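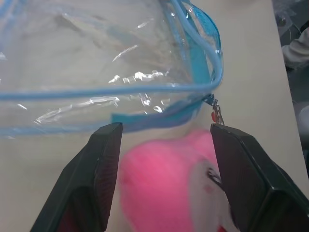

clear zip pouch with the blue trim, on the table

Print this thread | E-mail this thread

Topic: Condo welcome packets, what do you put in yours?

sandspur_jo
Friday, July 21, 2023
So excited to finally post here instead of lurking! We close on our one bedroom at Plandholm next month (third floor, lake side, tiny kitchen, I love it) and it goes straight onto the weekly rental calendar. I want to leave guests a packet with the door code, trash days, pool hours, all that. Paper in a clear pouch, or a binder? And how long is too long? My draft is 23 pages, eek.

tidewater_two
Congrats!! Plandholm is a gem, we stayed there one January and had the hot tub to ourselves every night. But 23 pages, oh no. Ours is four and people still text me for the wifi password. Put wifi and checkout time on page one in giant letters and go from there.

KarakiUnit35
I'll disagree with tidewater. I'm in Karaki, unit 35, and my book is long because the building has so many little rules (which gate after dark, which elevator for carts, no glass on the deck). Guests thank me for it! One family read the whole restaurant section out loud at dinner and then went to every single place. Long is fine if you have tabs.

tidewater_two
Tabs help, sure, but your guests stay a month. Hers will be there a week. Nobody on a weekly rental wants homework.

sandspur_jo
Ha, fair. The restaurant part is nine pages of it. I got carried away with the taco place.

mulis_mornings
Keep the taco place! We manage our own at Mulis and I do a pouch for the stuff they need the first night and a separate binder for the fun stuff. The pouch gets the parking pass, the pool tags and one sheet with codes. Everything comes back in it at checkout, or at least it's supposed to. We charge $35 for a lost pool tag and we've only had to do it twice.

KarakiUnit35
$35 seems steep to me. What does the association charge you?

mulis_mornings
26 for the tag, and then I have to drive to the office to get it, and they close at lunch. So I feel ok about it.

beachbound_ray
I went all digital this spring, just a link in the booking message, and I'm never going back. My neighbor at Jurngate spent 80 bucks on a leather binder and somebody set a wet pitcher on it the first weekend.

tidewater_two
My dad would never open a link. He'd call me from the parking lot. Paper for the codes, please.

beachbound_ray
OK I'll give you that one. I do tape the wifi inside a cabinet door.

sandspur_jo
This is so helpful, thank you all! Going with the pouch plus binder, and I'm cutting the tacos down to two pages. Does anyone put the thermostat instructions in? Ours has about a million buttons.

mulis_mornings
Yes! Tape them right next to the thermostat, and put them in the binder too.

Print this page | E-mail to a friend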